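Aníbal Garcia
30 Oct 2026

Right, a few of you asked how the hand comparison is going, so a long one. Get a tea.

Quick recap for anyone new: we're trying two sets of hands on the same body. One is the Hirnetti, with proper fingers. The other is the Dasport, a plain two-jaw gripper, which costs a lot less and which I've been rude about in the past. Same arms, same controller, same pretend greengrocer's.

This week was fingers week. Basket in the right hand, left hand free for the veg.

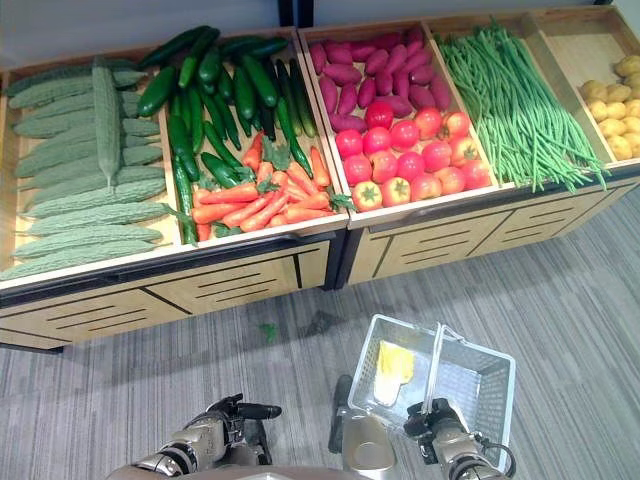
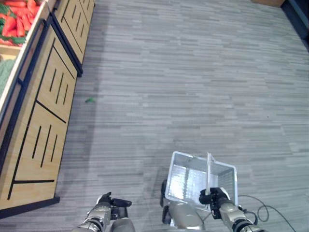 First thing, the basket handle. I thought it would be the boring bit and it ate most of Monday! The handle is thin, and fingers that are happy round a fat potato don't love closing on something that skinny. Too gentle and the basket swings every time the base turns, too firm and the finger motors get warm and sulky.

What sorted it was dropping the grip force once the basket's up and letting the curl of the fingers do the holding. Peixoto (that's our controller, still hate the name, still didn't get a vote) lets you set force per finger, so the outer ones can relax a bit. Lovely feature. Buried three menus deep.

Then the actual picking. 74 tries with the Hirnetti over the week, 18 of them misses. I was braced for worse tbh.

Most of the misses were carrots. The leafy tops get between the fingers and the hand thinks it's got hold of something when it's only got salad. Closing slower helped a bit. Going for the fat end helped more, but then the camera has to know which end is the fat end, and when they're all pointing different ways in a heap it sometimes guesses wrong.

Tomatoes were a joy. I really expected them to roll off and they just... didn't, much. Three fingers, come in from the top, done.

Yardlong beans I am not ready to talk about. You go for one and the whole bundle fancies coming along. If anyone has picked a single long floppy thing out of a pile of long floppy things, my DMs are open and I will buy you lunch.

Bitter melons: better than cucumbers, and I think it's the bumps. The cucumbers are slippery little so-and-sos, and plastic veg is shinier than the real stuff anyway, so I wouldn't read too much into that one.

Someone asked about the head camera. It's fine for choosing a bin, less fine for the last few centimetres when the hand gets in the way of its own target. I'd love one on the wrist. Tellbridge do a small one and I've got it on loan for 2 weeks, so that's going on next, cable routing permitting. (Cable routing never permits.)

The other question was money. The spare finger set for the Hirnetti is £3,000, and yes I did read that twice. We haven't broken one yet. I'm touching wood as I type.

Back in May I said the two-jaw would do most of the same job and I still half believe it. It had no trouble at all with potatoes. Where I think it'll struggle is the basket handle, as it can only pinch and there's nothing to stop the thing pivoting. Might try a strip of rubber on the jaws first and see.

Dasport goes back on next week, same bins, same order, same number of tries so it's fair. I'll post the misses too, even if the cheap one wins and I have to eat my words about it.

@ whoever said "just use suction": on a carrot? With the leaves on? Come and show me, I'll put the kettle on.

© Aníbal Garcia | Contact | Back to top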